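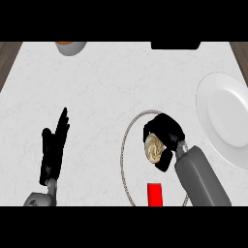

Téléopération en simulation : là où j'en suis

07/03/2022

J'avais promis à Raili Koivisto un compte rendu après mes premières démonstrations à distance, et comme plusieurs lecteurs m'ont posé la même question, je le mets directement sur le blog.

La tâche s'appelle « viennoiserie » dans nos fichiers. Il faut saisir la brioche roulée avec la main droite, la porter jusqu'à l'assiette blanche et la lâcher dans le creux. La main gauche ne sert à rien dans cette version, je la garde ouverte au-dessus du marbre. Au début je la laissais pendre n'importe comment et elle dérivait dès que je baissais le bras. Maintenant je pose le coude gauche sur l'accoudoir et je n'y pense plus.

Je pilote avec deux manettes et un casque, le tout relié au simulateur Jitis. Le retard entre mon geste et celui du bras est faible, mais on le sent au moment de fermer les doigts. Il n'y a aucun retour de force. On juge la prise à l'œil, et avec des doigts noirs aussi épais qui cachent une partie de la brioche, on se trompe facilement. J'ai pris l'habitude de fermer lentement, d'attendre un instant, puis de lever.

Sur ma première série de six essais, j'en ai gardé trois. Les autres sont partis à la corbeille : deux brioches lâchées en route, et une posée sur le rebord de l'assiette. Sylvie Robichaud, qui relit les enregistrements, aurait gardé celle du rebord. Je ne suis pas d'accord. Si le modèle apprend que le rebord suffit, il faudra refaire des démonstrations pour corriger, et j'ai déjà donné en janvier avec la tâche des tasses.

L'autre point de discussion, ce sont les objets qui ne font pas partie de la consigne. Dans ce décor il y a un bloc rouge et un anneau perlé posé à plat, juste sous la zone de prise. L'avant-bras droit passe par-dessus l'anneau. Ma règle : on n'y touche pas, et si on accroche quelque chose, on recommence l'essai. Ça ralentit, mais les trajectoires sont plus propres.

Pour la suite, je veux varier la position de l'assiette et essayer une approche plus haute - le poignet arrive souvent trop bas et je dois corriger au dernier moment. Ritva Keskinen m'a envoyé ses réglages de sensibilité pour les manettes, je les teste sur la prochaine série. Je mettrai les valeurs en commentaire si elles me conviennent.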